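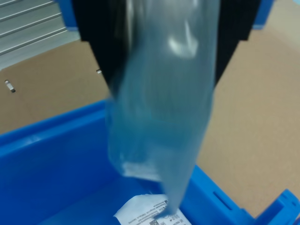 Clear bag hanging at the blue bin, label on the bottom.

Bins, bags and labels: sorting small stuff in the workshop

16 October 2022

Quick one tonight, the glue is drying on a chair and I've got till it sets. Few people asked how I keep the bits and bobs sorted. Short answer, plastic bins, clear bags, a label in each. Long answer below, skip what you don't need.

Bins

Solid colour, thick rim. You will be carrying these by the rim with one hand while the other hand holds the door, and thin rims bend and then split. Mine are a mix, a couple from Kaufmann in town, the rest from when Meinrad Brunner cleared out his shed in August and let me have a stack for next to nothing. Thanks again Meinrad, I still owe you a sack of logs.

Don't buy the deep ones for small parts. Anything under the top layer is gone for good, you'll buy it again, then find it. Shallow, and more of them.

Wash before use. Warm water, washing up liquid, old paintbrush for the corners and any moulded slots, that's where the sawdust sits. Leave upside down overnight. Put bags in a damp bin and you get that smell, and rust on your screws by Christmas.

Bags

Clear. Always clear. I had some lovely brown paper ones and opened every single one of them every single time.

Two sizes is enough. Small for screws and washers, large for hinges, handles, brackets. I bought a pack of 200 small ones from Prondodico and 40 large, and have barely made a dent in the large.

Squeeze the air out before you shut it. Lay it flat on the bench, push from the bottom up with the side of your hand. A puffed-up bag takes up three times the space and slides off the pile.

Sharp things (panel pins, blades, broken drill bits you swear you'll regrind) get a fold of card round them first. Otherwise they come thru the corner and into your thumb.

Empty bags go back in a bin too, flat. Not stuffed in a drawer. I know.

Old bags with a hole in, use them for keeping paintbrushes from going hard between coats. Wrap, elastic band, done. Good for a day or so.

Labels

One in the bag or in the bottom of the bin, printed side up. Stuck on the outside they get rubbed off by the next bin along, lost loads that way.

What goes on mine:
size
what it came off or what it's for
where I bought it

That last one has saved me more time than the other two. When you're down to the last four you want to know where to go.

If the parts came with a printed label or packing slip, just use that. No need to write it out again. Crumpled is fine as long as you can read it. Flatten under a book if it bothers you.

Pencil beats biro. Biro fades, marker goes everywhere if there's any white spirit about. Serirance do a wax pencil that writes on plastic, bit dear but it's lasted me ages.

Filling

Heavy bags at the bottom, light on top, tall ones down the side. Lower them in, don't chuck them. A bag of 600 panel pins dropped from bench height will burst, ask me how I know. Took a magnet and most of an evening.

Stop when the bags reach the rim. If you have to press down to stack the next bin on top, its too full.

Got 19 bins now, which is plenty for a single garage. If yours is heading past that it's time to throw some stuff out first. Odd screws, single hinges, plugs without a flex. Go on.

Under the bins

Sheet of thick cardboard on the shelf or bench. Stops them skidding, soaks up the odd drip of oil, and when it's filthy you swap it. Flatten any big delivery box. Mine came round the Grovotano shelving, fitted the bench nearly perfect once I'd cut one end off.

Pick loose fittings up off the card as you go. Little silver ones especially, they roll to the back and you end up lying on the floor with a torch.

Once a year

Tip each one out, wipe, check labels still readable, put back. I do one bin whenever the kettle's on. Takes a couple of weeks all in and you never lose a whole afternoon to it.

Right, chair. Next time, getting old glue off clamps. If anyone has a trick for the threads put it in the comments, mine are solid.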